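I'd been meaning to get out to the Jolbridge plant since they started inviting customers in, and in August I finally managed it. It's a two hour drive from our place, I left in the dark, and I ate a sausage roll in the car park at half past eight feeling very sorry for myself. Then Shona Galbraith came out in a hi-vis vest, handed me a visitor badge and a decent coffee, and the day picked up no end.

Jolbridge build labelling and case coding gear, mostly for food packers. We run two of their older Moken labellers at work (both still going, touch wood) so I was keen to see where they come from. Assembly is one long shed with 24 benches, and each machine stays put while the fitters move around it. I'd pictured a conveyor! Shona reckons they tried one years back and everyone hated it.
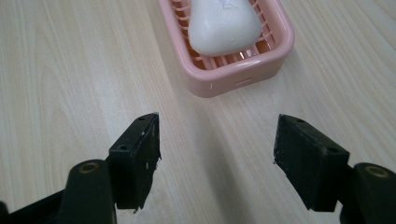 The bit I really wanted to see was the Yule, their new print-and-apply unit, and they had one running on cartons in the demo bay. It was set to 32 a minute, which suits a shop our size, and the bloke on the controls let me do a roll change myself. Took me two goes. The web path is a lot simpler than on the Moken, though you still need small hands to get behind the peel plate, and I told them so. He wrote it down, so fingers crossed.

After lunch (very good curry, by the way) we went through the test room, where every head gets run overnight before it's packed. There's a shelf of returned parts in there with handwritten tags, and I recognised our exact problem on one of them: grit in the take-up clutch. Shona printed me the cleaning procedure on the spot.

I also asked about Delivik, the software that pulls label data from the order system. It looked tidy enough on screen, but it's 49 dollars a month per line and I'd want to see it talk to our ancient database before I signed anything. They're going to send me a trial login.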